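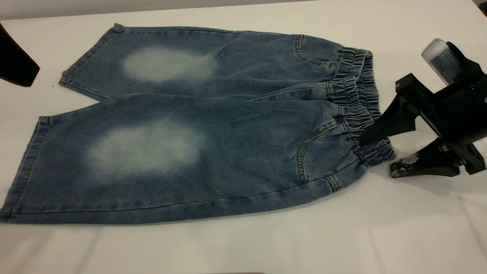
How do you fold shorts with an elastic waistband so they stay folded?

Lay them flat, smooth the legs out toward the hems, then put one leg on top of the other and tuck in the little triangle that sticks out at the crotch seam. Fold the hems up to just short of the waistband, then fold once more. The elastic wants to spring open, so I always finish with the waistband on the inside of the bundle.

Do I have to use a table?

Any flat, firm surface will do. I folded on my bed for years and everything came out lumpy (the mattress sinks right where you press!). These days I use the table in the laundry room at Ravstead and my back is much happier.

My denim shorts come out of the dryer all twisted. What now?

Give them a good hard shake by the waistband first, then pull gently along the outer seams. If the pockets have bunched up, stick your hand in and push them flat – it takes two seconds and gets rid of that weird bump in the finished fold. I take mine out while they're a tiny bit damp and let them finish on the rack.

Will folding leave a crease across the faded part?

I haven't had that happen with stonewashed denim. Stiff, dark denim is another story. If you're worried, roll them up from the hems and stand the rolls in the drawer.

Should I button or zip things first?

Yes, please do! Zippers snag on knits. Pull-on shorts skip this step completely, and that's a big part of why I love them.

How many pairs fit in one drawer?

My top drawer at home holds 18 pairs standing on edge, kids' and grown-ups' mixed. Stacked flat, I could never see past the top few, and my son wore the same ones all of August.

Can I wash denim shorts with everything else?

After the first few washes, sure. New ones go in with darks, inside out, on cold. Þórey Kvaran taught me to keep them away from anything white until the rinse water runs clear, and I learned the hard way that she was right. I still have the pale blue pillowcases.

What about shorts that don't fit anyone anymore?

I keep a bag on the closet door and drop them in as I fold. Clean, no broken elastic, pockets emptied – I've found crayons, bottle caps and one very old raisin. Full bags go to Baldur Hafþórsson at the Climerholm clothing swap, and he likes the size written on a piece of tape on the outside.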